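Help Desk > Rooms and Supplies > Whiteboards > Ticket 179

Search tickets Go

Ghosting on the Jollell room whiteboard, and markers that quit early

Status: Closed
Site: Brira, second floor

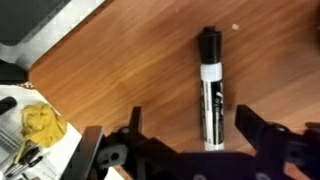
Opened 9:10 a.m.
The big whiteboard in the Jollell room won't wipe clean anymore. Old notes stay behind as gray shadows, and by the afternoon you can read three meetings at once. The black markers also go faint after a line or two, even ones fresh from the box. I love this board and use it all day, so I'm happy to test anything you want tried!

Update 9:45 a.m.
Tried a dry felt eraser and a clean paper towel. The towel picked up a lot of black dust, but the shadows stayed put. Markers from the Atier order (box of 16) act the same as the older ones.

Reply from Supplies, 10:20 a.m.
Thanks for the quick test. Two things to check. How are the markers stored? If they stand cap up in the cup, the ink settles away from the tip. Lay them flat overnight. Also, what has the board been cleaned with?

Update 11:05 a.m.
Cap up in the cup, all of them. They're lying flat in the tray now. As for the cleaner, there's a bottle of Mousavi glass spray on the shelf, and I'm guessing people have been using it for months.

Reply from Supplies, 11:30 a.m.
Please stop using the glass spray for now, it may be leaving a film. Go over one corner with plain warm water and a soft cloth, dry it fully, then write on it and wipe after 11 minutes.

Update 1:15 p.m.
Wow, what a difference. The test corner wiped off in one pass! For the stubborn shadows I traced over the old lines with a fresh marker and wiped right away – the old ink came up with the new. Doing the rest of the board now.

Update, next morning, 8:40 a.m.
Whole board is white again. Of the markers left flat overnight, all but two write dark and solid. Those two had loose caps, so I tossed them. The glass spray went back to the kitchen.

Resolution
Board washed with water, markers stored flat, caps pushed on until they click. Closed by requester.

Views 1000 | Comments 11 | Found this helpful 16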